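The packing cell at Dritell stopped at ten past four, on refill 26 of a batch of 112, and the fault screen said TEVA IS CONTENT.

Teva was the arm. Contentment was not in the manual. Hagos Abdella looked it up under C, then under faults, then rang Tunomance, who had sold them the thing, and got a recording of a flute.

By five the arm had shut one blue case on its own finger and was holding it aloft like a lantern. He hit the emergency stop. Teva lowered the case by 47 millimetres, considered the matter, and raised it again. An emergency stop that only starts a discussion has to be written up, so he wrote it up, locked off the power and hung his tag on the isolator.

The order was still due at six. It went back to being done by hand — black gloves, blue case, refills on the white table. 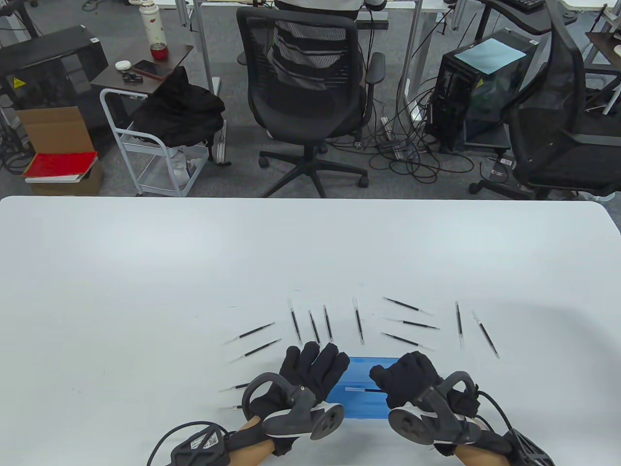
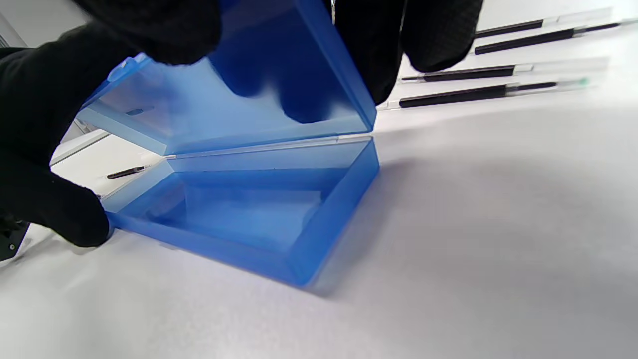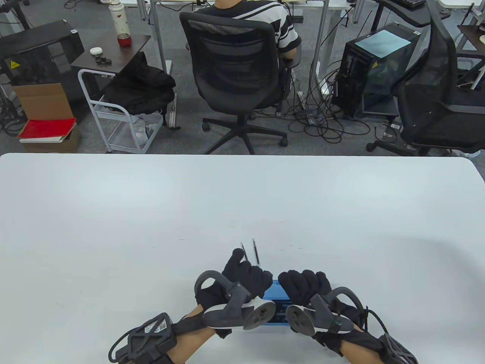 ## What the engineer found

Arruda sent a woman with a very small screwdriver. She took the cover off the stop circuit and was quiet for a while.

"Who wired this?"

"It came like that."

"It's wired to the lamp."

So for 70 shifts the big red button had been switching off a bulb. Hagos thought of all the times he had leaned on it with confidence.

She rewired it, tested it twice and signed the sheet. For the other fault she had no part number. She cleared the message, and the screen thought for a moment and put up a new one.

TEVA WAS CONTENT.

"Leave it locked off tonight," she said, and packed her screwdriver.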